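Re: [housekeeping] white tile and black grout, worth it or a mistake?

From: Iñaki Moya

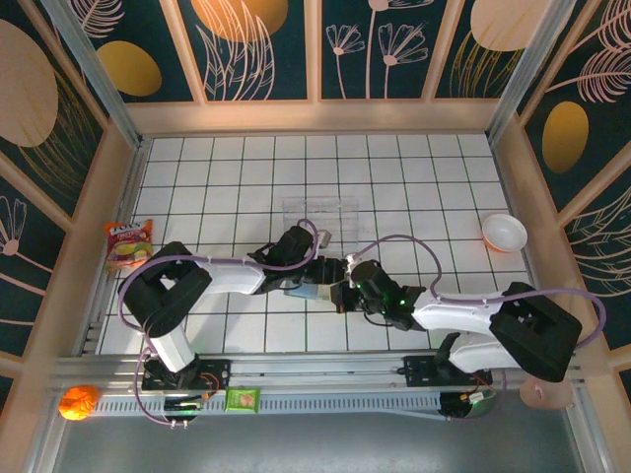 White tile, black grout, one snack packet and my orange-rimmed bowl

Hi all,

Sorry for the slow answer, I've had the question starred since the start of September and kept meaning to get to it. Quoting the original because the thread got buried under the dishwasher discussion:

> Hi everyone, we're redoing the work surface in our little shared room and
> I keep going back and forth. White tile with black grout looks so sharp
> in the store, but I have a feeling I'm going to regret it. Does it show
> everything? Does the black fade? Would Requena or Lunadwood be the safer
> choice? Also, what do you all do about stuff that gets left out on it?
> We have a chronic bowl problem over here.
>
> Thanks in advance, and please be blunt!

OK, being blunt: I love it and I'd do it again. I know at least two of you are going to write back and tell me I'm wrong (hi, I remember the last flooring thread).

The thing that sold me is the grid. I never expected to care about that, but when you've got straight dark lines running both ways under everything, putting things back is so much easier. I line the bowl up with a grout line and walk away feeling like I have my life together. On the plain board we had before, everything sort of drifted. You'd set something down in the corner and a week later it would be in the middle and you couldn't say when it had moved.

Does it show everything? Yes! Crumbs show, coffee shows, a hair shows. I've decided I like that. On the old speckled surface I used to wipe on faith, and now I can see what I'm wiping. If you're the kind of person who gets twitchy about every speck, though, go with a mid gray and save yourself the grief.

The black grout has been fine for us. I was warned about it going chalky, and it did go a bit hazy in one stretch, but that was my own fault for using too much cleaner and not rinsing. Plain warm water, a soft brush along the lines, then a dry cloth, and it came right back. I'd stay away from anything with vinegar in it. White grout, on the other hand, I had in my last kitchen and I will never, ever have it again. Three years of scrubbing with a toothbrush and it still looked like weak tea.

On Requena vs. Lunadwood: I've only lived with the tile (ours is the Requena 3201, plain white). We did get a Lunadwood sample, the 3737, and it was pretty, very warm, but I left a damp mug on it overnight and there was a ring in the morning. Maybe they'd say I should have oiled it first. I didn't want a surface I have to oil. If somebody here has had it down for a while and it's behaving, please speak up, I'd like to be wrong.

Two things I'd do differently. First, I'd seal the grout the day the instructions say you can, and I wouldn't let people use the surface before then. Second, I'd think harder about the front edge. Ours has a gray channel with slots in it running along the front, under the metal rail, and those slots collect dust like you wouldn't believe. I go at them with an old paintbrush and then the narrow end of the vacuum. It works but it's fiddly, and I put it off every time.

As for the chronic bowl problem, well, you've seen the picture. White bowl with an orange rim over by the right wall, snack packet over by the left. That red and yellow wrapper really jumps out on white tile, which I guess is one argument for the tile, you can't pretend you didn't notice it. We tried a basket for strays, and the basket just became the place where things lived forever. We tried a sign. What has sort of worked is a rule that whoever wipes down gets to keep any unopened snacks. The wiping has improved a lot. The bowls, not so much, because who wants a bowl?

Oh, and somebody asked off-list about the Gritix pads. They're fine on the tile itself but too scratchy for the grout lines, so keep them flat and don't scrub into the joints. I switched to the Zenatix cloths for everyday and keep one pad under the sink for dried-on sauce.

Let us know what you pick! And if you go with the tile, order a few extra and put them somewhere you'll remember. Mine are in a box under the stairs, I think.

Iñaki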